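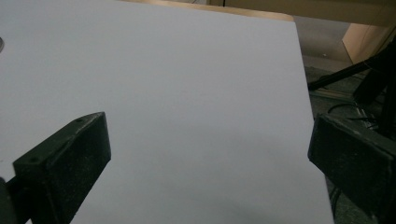

Scoring and folding heavy white card

Heavy card cracks along a fold if it is bent without preparation. The outer fibres stretch past their limit and the surface splits, most visibly on coated stock. A scored line compresses the fibres first and gives the card a place to bend. The method below is for 300 gsm white card, folded once.

You will need

A bone folder or an empty ballpoint pen
A steel rule longer than the fold
A cutting mat, or several sheets of newspaper
A soft pencil and a clean eraser
Scrap of the same card for testing

Finding the grain

Cut a small square from the scrap and bend it gently in each direction without creasing it. It will resist less one way. The grain runs parallel to that easier bend. Plan the main fold along the grain wherever the layout allows. Folds across the grain need a deeper score and will still look slightly rougher.

Marking out

Lay the sheet flat with the face that will be outermost on the finished piece turned up. Put a small pencil tick at the top and bottom edges where the fold will fall. Do not draw the full line. Graphite pressed into a score is difficult to remove. White card also picks up grease, so wash and dry your hands before handling it and keep a sheet of clean paper under your palm.

Scoring

1. Align the rule with both ticks and press down firmly along its length.
2. Hold the folder at a low angle against the rule and draw it towards you in one stroke, using light pressure.
3. Repeat with more pressure. Most card of this weight needs 3 passes.
4. Check the groove by tilting the sheet towards a lamp. It should be even, with no torn surface.

Folding

Fold away from the groove, so that the groove ends up on the outside and the raised ridge on the inside. Bring the edges together, hold them in line, then work the folder along the crease from the centre outwards. Place clean paper between the folder and the card to prevent shiny marks. Leave the piece under a heavy book for 5 hours.

Faults

Cracking on the outside: score too shallow, or fold across the grain.
Fold wanders from the line: rule moved between passes.
Card cut through: tool too sharp, or mat too hard.

Filed under: Paper and card, Parnilthorpe workshop notes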